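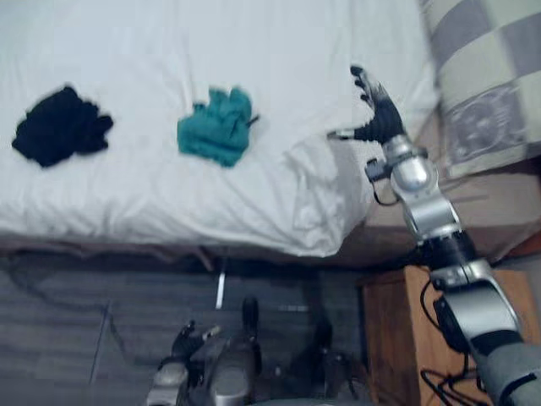 Most of the work in an assisted living residence is picking things up. Elis Howells has been a care aide at Vasbridge for nine years, and when she was asked last winter to write down everything she did in a morning, the list was mostly clothes, towels, cups, blankets and slippers. Talking with residents came near the bottom. The robot that now shares the second floor with her was brought in to take the top of that list. Its usual first job is whatever is left on the bed, such as a black cloth and a teal one lying crumpled on a white fitted sheet, which it reaches for with a black, many-fingered hand. A person would clear that bed while walking past it. The robot goes slowly, and Howells has learned to leave the room and let it.

Vasbridge bought the machine through Mestora, which leases service equipment to residences and small hospitals. The contract began in December and covers the second floor only. The residence has 24 rooms on that floor, and residents can refuse to have the robot in theirs. Five have refused. One woman lets it in only when she is at lunch, and asks for the door to be left open.

Dennis Athumani manages the floor. He keeps a log of every room visit the robot makes, and by the end of the summer it held 1,316 entries. He reads them in the evening, after the handover, with a pencil.

"It tells me where the time goes," he said. "Before, I had a feeling about it. Everybody had a different feeling."

The log changed the schedule first. Laundry pickup used to happen before breakfast, when the aides were also helping people wash and dress. It has moved to the middle of the morning, when most residents are downstairs. The aides wanted this for years, according to Howells, but there was no one free to do it at that hour.

Other changes were less welcome. Bedside cabinets had to be pulled to the same side of the bed in every room, so the machine could come in along the other. Some residents had slept with the cabinet on their left since they moved in, and a few kept reaching for their glasses in the wrong place. Rugs were taken up in nine rooms. Howells argued about the rugs and lost.

Then there is the question of what counts as laundry. A sweater on the bed may be dirty, or it may be what someone plans to wear at four o'clock. An aide knows this, or asks. The robot is set to collect whatever is lying on the sheet and leave whatever is on a chair, and residents have had to learn the rule. Bořivoj Urban, a retired surveyor, hung a card on his chair that reads "NOT YET." It has no effect on the robot, which would leave the chair alone anyway, but he likes the aides to see it.

No jobs have been cut on the second floor. That was promised in writing for 30 months, at the request of the aides, and management agreed after two meetings. What comes after that is not settled. Matúš Kováčik, who represented the staff in those talks, has worked in care for most of his life and is not against the machine. He wants the saved time counted and given a name on the rota.

"If it's called spare time, it will be taken," he said. "So we call it visiting. It's on the sheet, it has initials next to it, same as medication."

Visiting now has its own column. Howells uses hers to walk with a resident to the garden gate and back, or to sit in on the card game. She also admits that some of it goes to the robot. When it stops with a sleeve caught or a drawer in its way, somebody has to go and clear it, and the button that restarts it is on the back, low down. Her knees notice.

Rozália Šimek, a newer aide, took a two-day course with Mestora and is now the person others call when the machine stops. She gets a small supplement for this. It is less than the supplement for nights, and she has asked for the two to be made equal. Athumani supports her and has passed the request up. There has been no answer so far.

The washing itself is still sent out to Jireš, a family laundry across town, where over 700 pieces from the residence go through in a normal week. The driver has noticed one difference. The bags used to be heavy at the start of the week and light at the end, and now they weigh much the same every day.

Mestora has offered to extend the contract to the first floor, where residents need more help and spend more of the day in their rooms. Howells has told Athumani she would prefer to wait. A person who is in bed at eleven in the morning, she says, should see a face come through the door. He has put the decision off until the new year, and has asked both floors to write their lists again.

Lilleveo Magazine, October 15, 2018 | Contact the editors | © Lilleveo. All rights reserved. | Back to top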